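Workshop notebook, Tastilham bench
1 Nov 2020
Entry by H. Verstraete

Maple board, glue-up and finish

Second board for the block set is out of the clamps and trimmed. The first one went to Pilgate in March and came back with a cup across the width, enough that the cylinders leaned. Liesbeth Hoekstra planed it flat again and lost too much thickness doing it, so it is now a sanding backer.

For this one I oriented the planks with the growth rings alternating and kept the joints plain, edge to edge, no biscuits. Glue was the ordinary yellow PVA from the shelf. Clamp time was longer than the bottle asks for. One joint had a starved spot at the left end, found by running a fingernail along it. Filled with thin CA and maple dust, scraped flush. It will show if you look for it.

The figured planks are from the Mulder offcuts. They tear out badly under the hand plane in either direction. Switched to a card scraper after the first pass and should have started with it. Geert Boersma suggests dampening the surface before planing. Not tried.

Grit sequence: 120, 180, 220, then raised the grain with a wet rag, let it dry overnight, and went back over it lightly with the 220. No oil. Oil darkened the sample piece and left it slightly tacky, and the blocks picked up lint from it. Left bare for now. If it gets dirty it can be scraped again.

Edges broken with a block plane, a narrow chamfer on the top arris only. Bottom arris left square so the board sits without rocking.

Flatness

Checked with the steel straightedge on both diagonals and across both ends. Light shows under the straightedge at one corner, less than a sheet of copier paper. Acceptable. Repeat the check after the heating has been on for a while.

Blocks

The plastic set is the reprint Nasrin Sadeghi ran after the old one wore shiny. Remarks on the parts as they came off the printer:

Cylinders. The top faces have a texture. Leave it. Somebody sanded the tops of the previous pair and they ended up out of parallel.

Star. Ridges down the sides are as printed. A little stringing in the inner corners, cleared with a knife held flat to the wall.

Heart. Stands up without help, but a knock on the bench will put it over. A wider flat at the base would fix this. Lies Michiels has the file.

Triangular prism. Stable on a side. One long edge was sharp out of the printer, eased with a single stroke of the file.

Cube. No work needed.

Hexagon. Slight elephant foot on the first layer, trimmed. Check it with the square before it goes in the box.

Total filing and trimming time for the set was 40 minutes, most of it on the star.

Sorting by color

Jultley want the blocks handed over in two color groups, red with blue and green with yellow, one group at each side of the board. I laid them out that way to see if the board is large enough. It is. There is bare maple between the groups and no need to go to the wider blank. The green and yellow group can stand tight together, faces touching, and still be picked apart by hand. The red and blue group I left as a looser diagonal.

The board goes straight on the blue perforated surface. Tried rubber feet on the first board and they caught in the holes every time it was slid. No feet on this one.
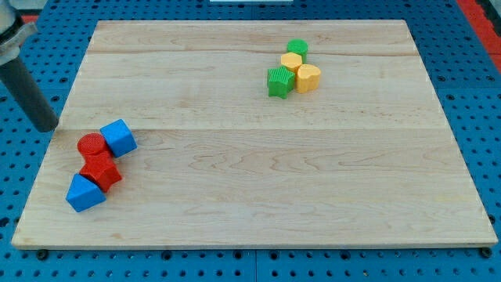
To do

Weigh the board before it ships and write the figure on the underside in pencil.
Ask Lies about the heart base.
Order card scrapers, the thin ones.
Label the box for Jultley.
Return the long clamps to Geert.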